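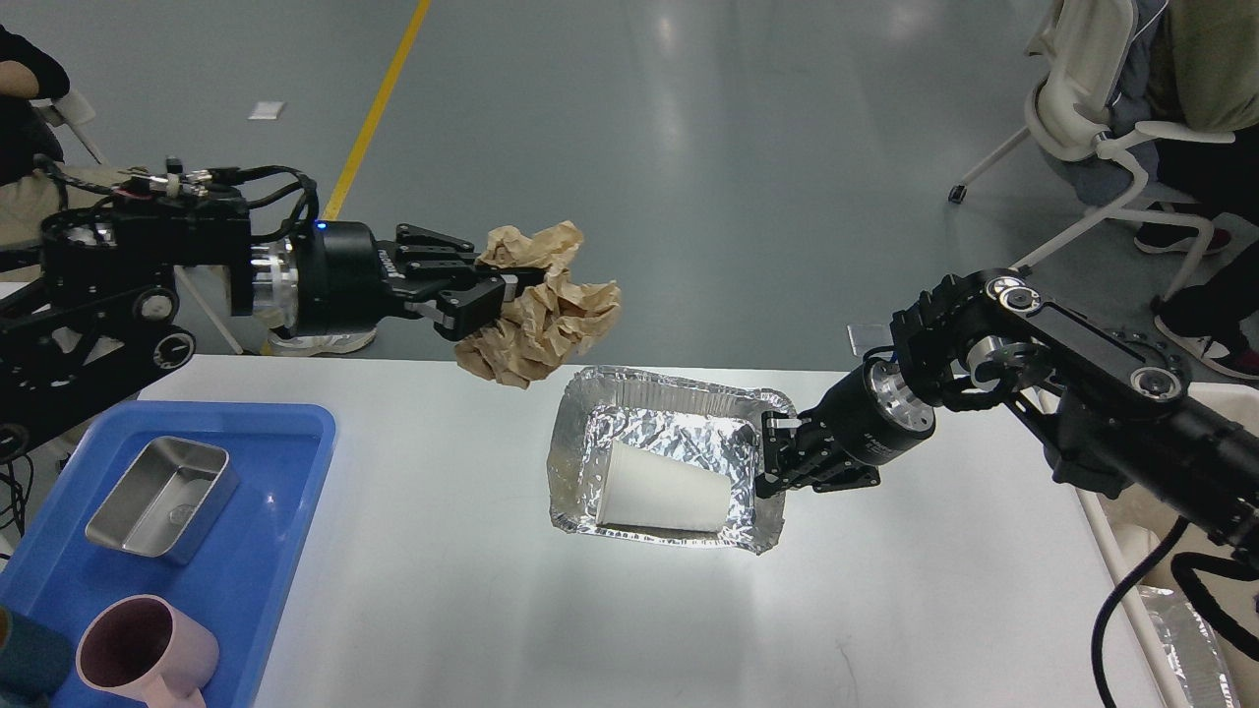
**Figure 3.** Tabletop clearing with the two-arm kit. The left gripper holds crumpled brown paper; the right gripper is at the rim of the foil tray, which contains a paper cup.

## 4. Evaluation of the Wendier kit on table clearing

### 4.1 Setup

We tested the Wendier two-arm kit as it is sold, with the stock grippers and the control software that was current in February. The kit was ordered through Dauda, the regional distributor, and assembled at our Jerutstead site following the printed manual. We made no changes to the arms, the wiring or the finger pads. The only parts we supplied were the table and the objects.

The manual allows the arms to be mounted facing each other or side by side. We used the facing layout for all trials reported in this section. It gives both grippers access to the middle of the table, but it also means that the two wrists can block each other when they work over the same object. The kit's planner handles this by giving one arm priority and holding the other back until the shared space is free.

### 4.2 Task

Each trial asks the kit to sort a small group of used food-service items. Items that can be thrown away must be separated from dishes that are meant to be washed. We chose this task because Plundell, whose service package is offered with the kit, lists cafeteria cleanup as a supported use. The package includes remote setup, a task library and 6 months of support.

The objects fall into two groups. Rigid objects, such as mugs and steel containers, keep their shape when gripped. Soft or thin objects, such as paper wads, paper cups and foil trays, do not. Figure 3 shows both arms at work on objects from the second group. Foil is a difficult case for the kit, as reflections from the walls of a tray can shift the estimated position of the rim.

We ran 100 trials. Objects were placed by hand, and their positions were changed between trials. A trial was stopped if an arm faulted, if an object left the table, or if an operator pressed the stop button.

### 4.3 Results

The kit completed 42 trials without any operator input. Most of the remaining trials ended with one object left unsorted, and a smaller share ended in a stop. Rigid objects caused few problems. Mugs were usually picked up by the wall on the first attempt, and the steel containers only failed when they were placed too close to the base of an arm.

Crumpled paper was also handled well. The fingers close on it from almost any direction, and a poor grip tends to hold anyway. The main weakness is that loose paper can extend well past the fingertips. The planner treats the held object as a small box around the fingers, so it does not account for the extra width when it passes near other items. In several trials the paper brushed a cup and moved it after its position had already been recorded.

Cups inside trays were the hardest arrangement. The task library has separate routines for cups and for trays, but none for one inside the other. The software sometimes chose the tray first and lifted it with the cup still in place. We reported this to Plundell and received an updated library, which we tested separately in Section 5.

### 4.4 Setup time and support

Assembly took 2 working days, most of it spent on cable routing and calibration. The calibration steps in the manual are clear, although the manual does not say that they must be repeated after a gripper is removed. Support requests were answered by email. The answers were useful, but settings for finger force had to be changed in a text file, and the file was reset by each software update.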